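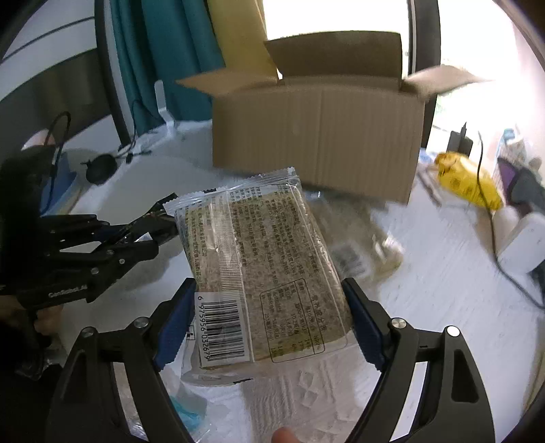 ## Ticket 827: grip width reading drifts when I pack the thin snack wrappers

**Opened by:** me, packing bench
**Assigned to:** Luzius Kaufmann
**Project:** Custano (snacks into box, hand-held demos)
**Status:** open, workaround in place

Hi Luzius, sorry, this one's long. I've been writing it up as I go between takes so it jumps about a bit.

Short version: when I pick up one of the clear-wrapped snack packs with the right-hand gripper and carry it to the cardboard box, the width number in the Madeck recorder creeps shut while I'm holding it. My hand isn't moving, or at least I don't think it is! Then on playback the arm squeezes harder and harder all the way to the box and the pack pops out sideways like a bar of soap.

The left-hand one is fine. Same packs, same box, same me.

### What I see in the log

- Close on the pack, width settles nicely at the value I'd expect.
- Lift, still fine.
- Turn it upright so the barcode end is down by the pads, and that's where the number starts sliding.
- By the time I'm over the flaps it thinks the fingers are nearly shut. They clearly aren't, there's a slab of food between them.

It only happens on the upright hold. If I carry the pack flat I get a perfectly good demo, but then I can't post it down between the flaps without catching one, so flat isn't much use to us.

### Tried so far

**Restarting the recorder.** No change. I did it twice, the second time with the cables out.

**Recalibrating open/closed.** Helped for two takes and then it was back. I thought I'd cracked it and went for a tea, came back, same old thing.

**Swapping packs.** I wondered if it was the loose bit of film at the bottom end folding up under the pad. Tried a few different packs, some with the film tucked and some without. Slides either way, though I'd say it's a touch worse when the pad is only pressing near the bottom corner of the wrapper.

**Clearing the bench.** I moved the black cable away from the grip in case it was tugging. Nothing.

**Different light.** You asked about the window last time. It does blow the camera out completely behind the box, but the width doesn't come from the camera on our setup, does it? Shout if I've got that wrong. I drew the curtains across for a few takes and the drift was just the same, so I've opened them again because I can't see the seam on the wrapper otherwise.

### Reply from Luzius, 10:40

> Width comes from the encoder on the finger linkage, you're right, so the window is a separate problem. Please try the upright hold with nothing in the fingers, just a block of foam, and keep the trigger against the stop. If it still slides, it's mechanical. If it doesn't, it's your finger easing in as the wrapper gives. Also check the pivot screws on the right-hand one.

### Update, 11:25

Foam test done. With the foam and the trigger against the stop, no drift at all, flat as a pancake. So I felt a bit silly and went back to a pack and really concentrated on my finger, and it slid again. Hmm.

Then I tried the foam *without* the stop and tipped the gripper upright, and there it was, a small slide. Much smaller than with the pack but it's there. So I think it's a bit of both – I'm easing in when the wrapper crinkles, and something on the right-hand one has play in it when it's tipped.

Checked the screws like you said. One on the right finger turned a good bit before it bit. I nipped it up, not too hard, and recalibrated.

### Update, after lunch

Better! Not gone. The number now holds through the lift and the turn and only wanders a little at the very end, as I push the pack down past the flaps. Playback dropped one pack on the near flap and put the others in properly, which I'll happily take after this morning.

For now I'm doing this:

1. Set the trigger stop before each run, just shy of where the pads start creasing the film.
2. Grab higher up the pack, so the pads sit on the solid block and not down by the loose end.
3. Turn upright first, wait a beat, then move to the box.
4. Recalibrate whenever I swap hands or put the grip down for a while.

### Still to sort

- The Woltell export has 70 demos from before I touched the screw. Do you want them binned, or can the width be clipped afterwards? I'd rather not redo them all, my thumb's had enough, but I'll do it if they're going to teach the arm to crush things.
- Can the recorder beep if the width changes while the trigger's on the stop? I'd have caught this on take one.
- Spare pivot screws. Moser had a bag of them in April and I can't find it anywhere.

Leaving this open until I've done a full box with the left and right together. Will add the log when it's uploaded.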